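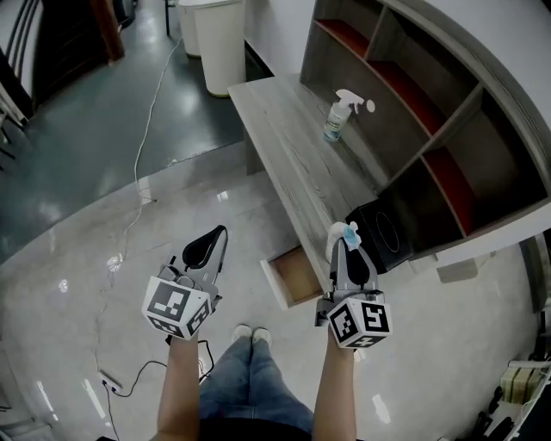 Bringing the desk back into the house

Dec 18, 2024
By Maiara Cordeiro

When we moved into the apartment on Tadine Street, the second bedroom was going to be the office. It held that title for two years. In that time I paid bills at the kitchen counter, did my work calls from the end of the bed, and used the office to store a bicycle and the boxes we never opened.

A lot of readers wrote in after the June issue, which had a short piece on spare rooms, and most of the letters were about desks. People have them and don't sit at them. Several of you asked where a desk should go if the spare room isn't working. I have moved mine enough times now to have an opinion.

Start with where you already sit down to do paperwork. In most homes it's near the kitchen, near a window, or near the television. A desk placed within a few steps of that spot will get used. A desk at the far end of the hall will collect mail.

Next, look at the wall units and shelves you have. Many newer shelving systems come with a work surface built in, and this saves a good deal of floor space. The drawback is depth. A shelf that is fine for books is too shallow for a keyboard and your forearms, and after an hour you will feel it in your shoulders. I would not go under 20 inches, and 24 is better. If you are buying online, check the depth of the work surface by itself, because the listing often gives the depth of the whole unit.

Height is easier. The usual desk is 29 or 30 inches high, and that suits a fairly tall person in an ordinary chair. I am not tall. I keep a footrest under mine, and it cost less than a new chair. If the surface is fixed to a unit you can't lower it later, so sit at it before you pay, or stack some boxes to the same height at home and try typing a letter.

Light should come from the side. With a window behind you there is glare on the screen, and with a window in front you will be squinting by midafternoon in winter. We had no choice in our living room, where the only free wall faces the window, so I put up a plain roller shade and pull it halfway down until lunch.

Outlets decide more than people expect. Before we settled on our wall I walked around with a lamp and plugged it in everywhere. Two of the outlets turned out to be dead, and the landlord, Mr. Siddiqui, had an electrician fix them the following week. If you rent, this is a good thing to ask about before you drag furniture across the room.

On floors: hard, polished ones are easy to roll a chair on and easy to scratch. Soft rubber casters are the fix, and you can usually swap them for the hard plastic kind without tools. They pull straight out of the chair base. A mat works too, but ours crept toward the door a little each day and I gave it away.

Then there is the matter of keeping the surface clear in a room that other people use. My rule is that the desk is emptied before dinner. Everything goes in one flat box that slides onto the shelf above. I have tried trays and upright files and a drawer divider my sister gave me – the box is the only thing that lasted. It holds 63 sheets of the heavy paper I use for drawings, plus pens and a charger, and when it won't close I know to go through it.

Noise is the part I haven't solved. My husband watches soccer in the same room. We agreed on headphones for six hours a week and an argument for the rest.

For anyone planning to do this over the holidays, allow most of a day. Moving the desk took us under an hour, but emptying the wall it was going to took until evening, and patching the old screw holes took another morning. Let the filler dry overnight before you paint.

Next issue: hall closets, and what to do with coats that belong to people who have moved out.

Comments

Bronska_R
We have a 19 inch shelf desk and I agree on the shoulders. I ended up pulling the chair in sideways. Will measure properly next time.

Endasano
Where did you get the flat box? I've been looking for one that fits a shelf and they are all too tall.

Maiara Cordeiro
It's a shirt box from a department store, covered in leftover wallpaper. Nothing special.

Gwen T.
Can you do a piece on desks in bedrooms? I know it's not recommended but it is the only room I have.

Contact the editor | Copyright 2024, all rights reserved | Back to top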